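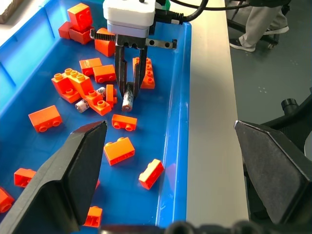 Delali says check the cable before you touch any settings, and I did, twice. Still faults.

Two arms, one bin, sorting AA batteries out from big toy bricks. One arm closes on a battery, lifts, then the gripper quits with fault 242 and the fingers open. Battery drops back in the bricks. Happened 7 times Saturday, July 15, 2023, never before that. Force limit is at 100, same as it's been since May. Controller is a Chou. Any ideas?? Dont want to keep dropping cells, one already has a dented end.

Tagged: grippers, faults, battery handling

Delali Sulemana
OK so not the cable at the connector. Try it where it bends. Jog the arm up and down with nothing in the fingers and wiggle the cable — if 242 shows up, swap it. And pull that dented cell out now, tape the ends, don't put it back in the bin. Hit the e-stop before your hand goes in, both arms, not just the one that faulted.

Osen
had this. turn the force up

cletby_649
Don't turn the force up, thats how cells get crushed. On mine 242 was overcurrent. Brick grit in the rack, fingers binding near closed. Power off, slide them by hand, feel for a rough spot. Brushed it out, went away for a week, then came back so maybe its only half the answer. Check the motor current log if yuo have one.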